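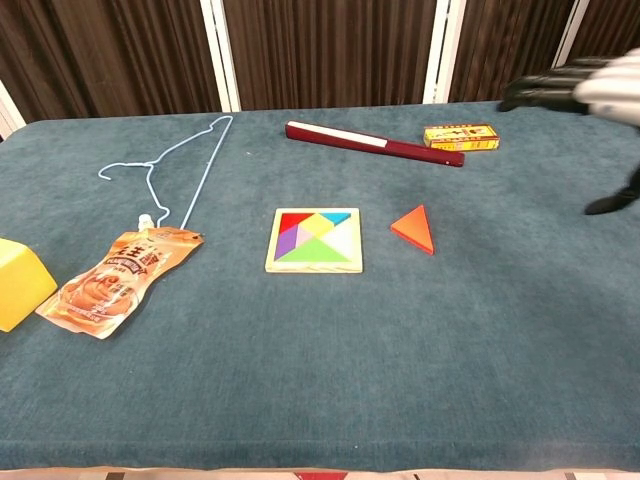 Tangrams: a puzzle made from one square

A tangram is a puzzle made by cutting up a square. The square is cut with straight lines into flat pieces, and each piece is called a tan. A standard tangram has seven tans: five triangles, a square and a parallelogram. A parallelogram is a four-sided shape that looks like a rectangle that has been pushed over sideways.

Tangrams come from China. People there were playing with them more than two hundred years ago. Ships carried the puzzles to Europe and North America in the early 1800s, and for a while they were very popular.

What are the pieces?

The triangles in a standard set come in three sizes. There are 2 large ones, 1 medium one and 2 small ones. All of them have one square corner, the kind you find at the corner of a book. This is called a right angle.

The pieces are related to each other. Put the two small triangles together along their longest sides and you get a square the same size as the square tan. Slide them around and you can make the parallelogram, or the medium triangle. So the square, the parallelogram and the medium triangle all cover the same amount of space, even though they look different. The amount of space a flat shape covers is called its area.

Each large triangle has an area 4 times as big as a small triangle. The two large triangles together make up half of the whole puzzle.

Sets are often painted so that every tan is a different colour. Many are sold in a shallow wooden frame. The light green triangle along the bottom of this one is a large piece, and the cyan one in the top corner is small. The orange-red triangle is out of the frame, lying on the blue cloth beside it.

How do you play?

There are two main ways to use a tangram.

The first is to put all the pieces back into the square. This is harder than it sounds. Start with the large triangles, which have the fewest places they can go. Leave the small ones until the end. If a piece almost fits but sticks up at one edge, it is probably in the wrong spot, so don't press it down. Take it out and turn it.

The second way is to make a picture. You are given a solid dark outline of something, such as a cat, a boat or a person running, and you have to build it. The rules are short:

Use all the pieces.
Lay them flat.
The pieces must touch.
No piece may cover part of another.

You are allowed to flip pieces over. For most of the tans this makes no difference, but it matters for the parallelogram. Flipped over, it leans the other way, and no amount of turning will do the same job. If you are stuck on an outline, try flipping the parallelogram first.

You can also invent your own pictures. Draw around the outside edge with a pencil, take the pieces away, and colour in the outline. Then give it to a friend to solve.

Make a set from cardboard

You will need stiff cardboard, a ruler, a pencil and scissors.

1. Draw a square with sides 16 centimetres long and cut it out.
2. Draw a line from the top left corner to the bottom right corner. Cut along it. You now have two big triangles.
3. Take one big triangle and cut it in half, from the square corner to the middle of the longest side. These are your large tans.
4. Take the other big triangle. Fold the square corner down so its tip touches the middle of the longest side. Open it and cut along the fold. The corner piece is the medium tan.
5. The piece left over has four sides. Cut it straight across at its middle, from the short side to the long side, so you have two matching halves.
6. From one half, cut off a small triangle so that a square is left.
7. From the other half, cut from the square corner on the short side to the middle of the long side. This gives you the other small triangle and the parallelogram.

Colour both sides of the parallelogram – you will be flipping it. Keep the set in an envelope or a pencil case so the small triangles don't get lost.

Words to know

Area: the amount of space a flat shape covers.
Parallelogram: a shape with four straight sides, where opposite sides are the same length and never meet.
Right angle: a square corner.
Tan: one piece of a tangram.

Written by Sirkka Rautiainen. Checked October 2, 2025.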